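# Nerkommont Interviews: Data Card

February 5, 2026
By Huia Tapsell

## Summary

Nerkommont is a set of 949 written interview records on how people deal with public offices after a change of legal name or gender marker. The records cover housing, schooling, health care and work. Each record is one conversation, typed up and checked by the person interviewed before it was added.

The current release is version 2. It replaces the June release, which had errors in the region field.

## Files

- `records.csv` -- one row per interview
- `themes.csv` -- theme codes, joined on `record_id`
- `codebook.txt` -- definitions for every field and code
- `withdrawn.txt` -- IDs removed at the request of the person interviewed

Text is UTF-8. Empty cells mean the question was not asked. A refusal is coded `REF`.
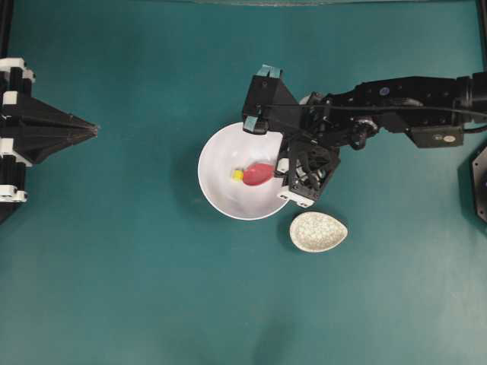
White bowl with a red object and a small yellow cube, robot arm at right.

## Collection

Interviews were held in person or by phone by staff of Gastar, a legal advice service. People were told about the study at the advice desk and could sign up later by letter or online. No one under 18 was interviewed. Consent was taken twice: once before the interview, and again when the typed record was sent back for checking.

Some 300 records were first taken in a language other than English. These carry `translated = 1`. The original text is held by Gastar and is not part of this release.

## Privacy

Names, street addresses, employers and case numbers were taken out by hand. Ages are given in bands. Region is given at the widest level only, and is blank where a region had too few records to hide a single person.

Do not try to link records to court lists, news stories or social media accounts. Access is withdrawn from any user who does. 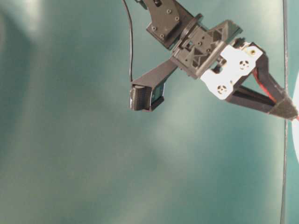

Arm and two-fingered gripper over a teal-green surface.

## Theme codes

Coding follows the Steiner scheme, with added codes for delays at the counter and for documents that do not match each other. Two coders read every record. Where they differed, both codes are kept and `agreed` is set to 0.

## Known limits

- People who never sought legal advice are missing. Rates should not be read as rates for the wider public.
- Records from rural regions are few.
- Dates of events are as recalled by the speaker and were not checked.

## Access

The files are hosted by Vilix under a signed use agreement. Requests should state the research question, the fields needed and where the data will be stored. Withdrawn IDs must be deleted from local copies when a new `withdrawn.txt` is posted.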